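Swapping gripper fingertips and getting the basket cell picking straight again

Posted February 20, 2023 in Bench notes
Filed under: grippers, calibration, maintenance

I put this off for way too long. Our basket cell (the one that sorts small parts between the slotted baskets on the table and the ones up on the rack) had been dropping things since October, and I kept blaming the software. I retuned the approach speed, I retuned the grip force, I wrote a long and fairly rude ticket. Then I finally ran my thumb along the inside of the left fingertip and the pad was worn down to a slope. Okay then!

So this is how I change the fingertips and get the cell back in line. It's written for our setup, with Skestlow fingers on the gripper and the Lorard controller, but most of it carries over if you have a two-finger parallel gripper with a wrist camera.

What you need

A 2.5 mm hex key, the good one that isn't rounded off
A torque driver
Medium threadlocker (I use the small Foko bottle)
Feeler gauges
Lint-free wipes and isopropyl alcohol
A new pair of fingertips. Change both, even if only one looks bad

1. Park the arm and make it safe

Send the arm to its service pose, let it settle, and hit the stop. Then lock out the power and check that the gripper doesn't respond from the pendant. If yours runs on air, bleed the line too. I clear everything off the spot right under the wrist, since the screws are tiny and they bounce.

2. Write down where you are

Before you loosen anything, save the current tool offset and the gripper's closed position. My encoder reading at full close was 1359 counts. You'll want that number later, trust me. I wrote mine on masking tape and stuck it to the controller.

3. Take the old tips off

There are 4 screws altogether, two per finger. Back each one out a half turn before you pull any of them all the way, or the finger twists and the last screw binds. Wipe the mounting faces until the cloth comes away clean. Old threadlocker crumbs are the worst thing you can leave in there, because they tilt the new finger just enough to drive you nuts.

4. Fit the new ones

One small drop of threadlocker per screw, then bring them all up finger tight. Close the gripper by hand, slide a thin feeler gauge between the tips, and see if it drags evenly from top to bottom. If it pinches at the points and is loose lower down, take that finger off and clean again (it's nearly always dirt). Once it drags evenly, torque them down, alternating sides.

5. Re-zero the gripper

Power back on, stay out of reach, run the homing routine at low speed. Don't be alarmed if the closed count is different from what you wrote down. Mine moved by 18, and I just saved the new value. If yours moves by hundreds, stop, because a finger is probably seated wrong.

6. Check the view with the fingers closed

Bring the fingers nearly together over the table and look at the wrist camera feed. You want both tips in view, low and in the middle, with the gap between them running up the picture. Then pull up the outside camera as well and make sure the arm has room around the rack and all the baskets.

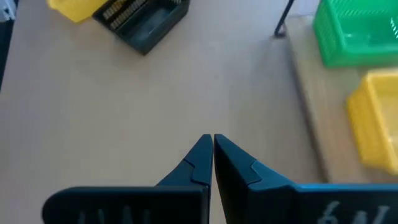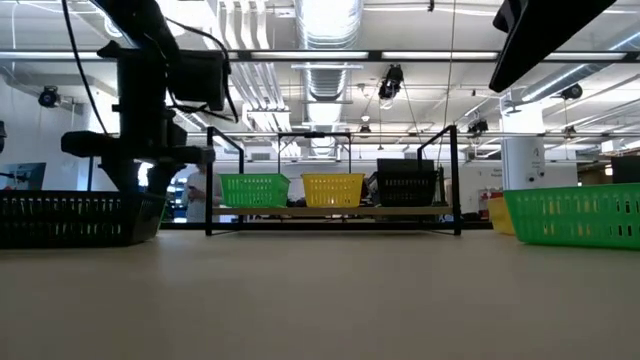
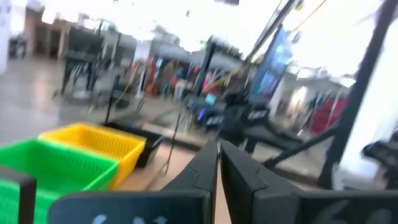
Sverre Sjöberg wrote to me after reading a draft of this and said I had the order wrong: he redoes the hand-eye calibration before he even looks at the feed, because a gap that looks centered on screen can still be a couple of millimeters off at the table. He also lets the threadlocker cure overnight before any real picking. Fair on both counts. I still like a quick look first, it catches the dumb mistakes early, but please don't skip the calibration.

7. Redo the hand-eye calibration

Tape the Wikström target flat on the table, well away from the baskets, and run the standard set of poses. Keep the lights the way they are during normal work. If the residual comes out bad, check that the target hasn't lifted at a corner before you go hunting for anything fancier.

8. Test picks

I start slow, with one part type and one basket, and then add the rack. Basket rims are where a bad offset shows itself first, so do a few approaches close to the edge and keep your hand near the stop. When that looks good I run 150 picks at normal speed and go through the log for failed grips. Anything that fails twice in the same spot gets a closer look.

9. After a day or so

Check the screws again for looseness. Put a paint-pen line across each screw head onto the finger so you can see at a glance if one has turned. And keep the less worn of the old tips in a labeled bag, with the date they came off.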